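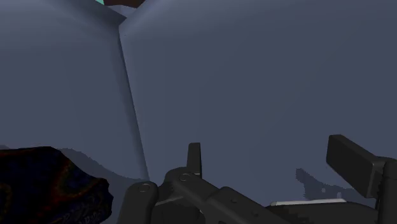
Notes from the Paint Shelf

So I finally did the back bedroom. Those of you who have been reading this newsletter since July will remember that I bought the paint then, carried it upstairs, and proceeded to use the can as a doorstop for the rest of the summer. Well, the weather turned, I ran out of excuses, and I spent two long evenings up a stepladder with the radio on.

I went with a gray blue in the end. I had 13 sample cards taped to the wall at one point (yes, really) and I kept moving them from one side of the window to the other, and every time I did I liked a different one. My neighbor came over and told me they were all the same color. They were not! But I will admit that by the second evening I had trouble telling them apart myself, and I picked the one I'd written "nice" on and got on with it.

What I had forgotten is how much a color changes when it goes around a corner. Same can, same roller, same day, and the wall by the window looks a good shade lighter than the one next to it. I stood there for ages thinking I'd missed a coat. If you're choosing paint this winter, tape your sample up on two walls that meet and look at it in the morning and again after supper. You'll save yourself a trip back to the store.

The store, by the way, is still Tkachenko on Presten Street, and they still mix small cans if you ask at the counter. I paid $25 for mine and have enough left over for the inside of a closet. They're closing early for inventory on 16th November, so don't turn up at four like I would.

A few of you wrote in after the last issue to ask about flat paint in old houses. I'm all for it. Ours isn't anything like as old as the Dirkanley place down by the creek, which has 1722 carved over the door and not one straight wall in it, but we've got plenty of lumps and patches from whoever lived here before us. Anything with a shine shows every one of them. Flat hides a lot. It does scuff, so I wouldn't put it in a hallway where you've got kids and bikes and a dog going through, but for a bedroom I think it's lovely.

Oh, and the brush question! I tried the Ivus angled one that three of you recommended and I take back everything I said. I cut in the whole ceiling line without tape and only had to wipe off one smear, and that was when the phone rang. Wash it out the minute you're done, though. I left mine in a jar overnight and the bristles have a kink in them now.

The paint swap shelf in the library basement is open again too. Last year we kept 300 half-used cans out of the trash, and there's always more white than anyone could want. Bring your leftovers with the lids hammered down tight and the room name written on top. I'll be dropping off a very large amount of peach from the old bathroom, if anybody's feeling brave.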